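Print this page | E-mail to a friend
Share 37 | Comments 15

Keria opens its budgeting guide for hand-held grippers to small shops

CLELLBERG, 24 January 2019

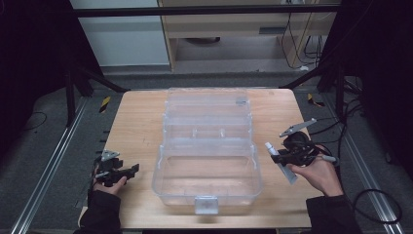 Two hand-held grippers at the work table, with a white squeeze tube and a clear organizer box.

I've been doing the equipment budget at Keria long enough to know that the gripper is the easy line to fill in. You get a quote, you type it into the sheet, everybody nods. Then the rest of the bill comes along (cables, mounts, table, floor space, somebody's time) and the sheet looks pretty silly. So I'm really happy to announce that the planning guide we use ourselves is now open to any small shop that wants it, free, starting today!

My name is Kamol Chuensuk and I look after purchasing and planning here. The guide grew out of my own spreadsheet, which was ugly, and out of a lot of phone calls with people who were trying to price their first automation work and didn't know what to ask for. It runs to 37 pages. The first half is for people who haven't bought anything yet, and I'd say start there even if you have.

What we push hardest is pricing the task before you price the machine. Pick up the thing you want handled, a tube or a small box or whatever it is you pack all day, and work through it with grippers held in your own hands. Do it at a real table with the real container. You learn a lot about reach and finger shape that way, and you can do it before you've signed for an arm. We give this its own chapter, with a worksheet for writing down each object, how it has to be held and where it needs to go.

The second chapter is the boring one and I love it. It covers everything that sits next to the gripper on the invoice: frame, rails, curtains, cable runs, spare fingers, a sturdy table. We set aside 15 percent of the total for spares and cabling, and I'd fight anyone who tried to trim it. Cables especially. Measure the run along the floor the way it will lie, and then order longer.

There's also a section on floor space, written mostly by our friends at Buckley, who fit out workshops and have strong feelings about where people put their desks. They ask you to tape the outline of the cell on the floor and live with it for a week before you order a frame. I thought that was overkill until I did it with our second cell and moved the whole thing over by the width of a door.

We tried the guide out last year with a project called Rusido, which put together a buying plan for bench work with small packaged goods. They came back with 572 comments. Some of those were typos (sorry!), but plenty were good, and the chapter on leasing got rewritten from top to bottom because of them. It now has a page of questions to put to a leasing company, including who pays for shipping when a part goes back.

We've printed 2000 copies for anyone who likes paper, and there's a file version with the worksheets ready to fill in. Ask for either one through the Keria office in Clellberg. Paper copies go out in the order the requests come in, and the file you can have the same day.

A second edition is planned for October, with more on service contracts and on budgeting for training. If you've bought equipment lately and something on the bill surprised you, please write and tell me what it was. I'm collecting those.

Press contact: Kamol Chuensuk, Purchasing and Planning, Keria, Clellberg

Print this page | E-mail to a friend
Sign up for the Keria newsletter. You can unsubscribe at any time.
This site uses cookies. By continuing to browse you agree to our use of cookies. OK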